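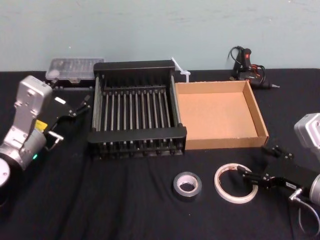
*Two-arm cell, mixed items on black cloth, both grippers over the table.*

## Recording demonstrations by remote control

These steps apply to the two-arm cell at Watstead. The operator drives both arms from the leader handles and the recorder logs joint positions, gripper opening and all camera streams.

### Before recording

1. Start the Jundetti recorder and wait for every stream to report.
2. Match the leader handles to the arms. Do not engage with a joint offset over 2 degrees.
3. Lay out the items with open cloth between them. Tape rolls go flat, in reach of one arm without crossing the other.
4. Check the wrist view as well as the head view. An item that is plain from the head can be partly hidden at the wrist.
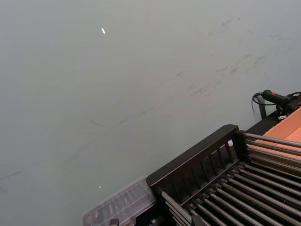
Photo: Lindsay bench notes, Celletti Automation

A wrist view may have no gripper in it at all, depending on the mount. Judge the approach from the edges of nearby items. Scuffs and small specks on a plain surface can stay, but do not clean halfway through a set — the background should match from first episode to last.

### Recording an episode

1. Move both arms to the start pose and press record.
2. Hold still for 2 seconds.
3. Approach at an even speed. Slow down over the last 40 mm.
4. Close the gripper fully before lifting. Pausing with the fingers half closed teaches the policy to pause.
5. Release, back off in a straight line and stop the recording.

Discard any episode with a dropped frame or a collision. Failed grasps that you correct in one motion may be kept — tag them `recovery`.

Shift the layout every 8 episodes. The December set came to 840 episodes after discards, stored under `lindsay/two_arm`.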